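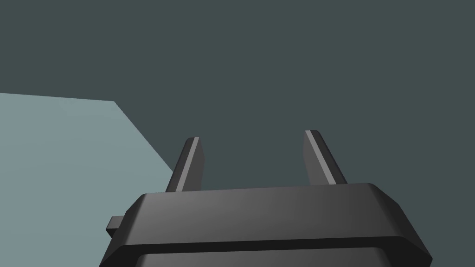
Safety checklist for the gripper arm, shared workshop
Checked by: Abdelkrim Shawky
Second reader: Essam Benmoussa
Month: February
Arm: home build, Kikotel controller, Lemaire power supply
Program: "Fakus", version 7

Please answer every line with OK, NOT OK or LATER. If the answer is not OK, write a comment. A line without an answer counts as not checked, and the arm stays off.

Part A. In the simulator, before the real arm gets power

A1. Model of the gripper opens without error messages. OK

A2. Fingers are open and empty at the start position. OK
Comment: Both fingers lean outwards, away from each other. I want it like this at every start.

A3. Side tab of the gripper is included in the collision shape. NOT OK
Comment: The small tab on the left side is in the drawing but the collision shape is a simple box and the tab stays outside of it. So the program can think there is free space when there is none. Essam will make the box wider. Until this is done, no movement to the left near the post.

A4. Table in the model has the same height as the real table. OK
Comment: I measured it two times, because we put new feet under the table in the winter. The model was 6 mm too low. Now corrected.

A5. Edge and corner of the table are in the correct position. OK
Comment: Please look at this line with attention when you change the viewpoint. The table is a pale surface and the rest is plain dark grey, and from some angles it is not easy to judge how far the gripper is from the edge.

A6. Objects for the test are loaded. LATER
Comment: I did part A with the gripper only. The blocks come after A3 is repaired.

A7. Speed limit is set to the low value. OK

Part B. Power and cables, arm switched off

B1. Main plug is out during this part. OK

B2. Cable of the gripper has enough length at full turn. OK
Comment: Turned slowly by hand in both directions. It touches the clamp a little at the end but does not pull.

B3. Cable covers without cuts or flat places. NOT OK
Comment: One flat place near the base, I think somebody put the chair on it. I changed the cable with the spare from the Stulteck box. Essam please check my crimping, then change this line to OK.
Answer E.B.: Checked, crimping is good. Line is OK now.

B4. Fuse has the value written on the label. OK

B5. Emergency button moves freely and stays down when pressed. OK

Part C. Area around the arm

C1. Tape on the floor is complete. NOT OK
Comment: Missing on the side of the door. We have tape in the drawer under the drill.

C2. No tools, cups or paper inside the tape. OK

C3. Second person is present and stands near the emergency button. LATER
Comment: For the first power test we do it together, at 19:00, when the other members have finished with the saw. I do not want to do it alone, also not "only for one minute".

C4. Safety glasses for both persons. OK

C5. Long hair, sleeves and cords of jackets are tied or taken off. LATER
Comment: To answer just before the test.

Part D. First movement with power

All lines LATER. The order will be: open and close the gripper 3 times without load, then one slow turn to the right, then stop and feel the motors with the back of the hand. If one motor is too warm to keep the hand on it, we finish for the day and write it here.

Open points
A3: wider collision box, Essam
A6: load the blocks, Abdelkrim
C1: floor tape, Abdelkrim

Remark from E.B.: For A3 I prefer to draw the tab as its own small shape and leave the main box as it is. If the box becomes too wide the arm will refuse places where it can go without problem. Is this OK for you?

Answer A.S.: Yes, it is better. Please send me the file when it is ready and I repeat A1 to A5 from the beginning.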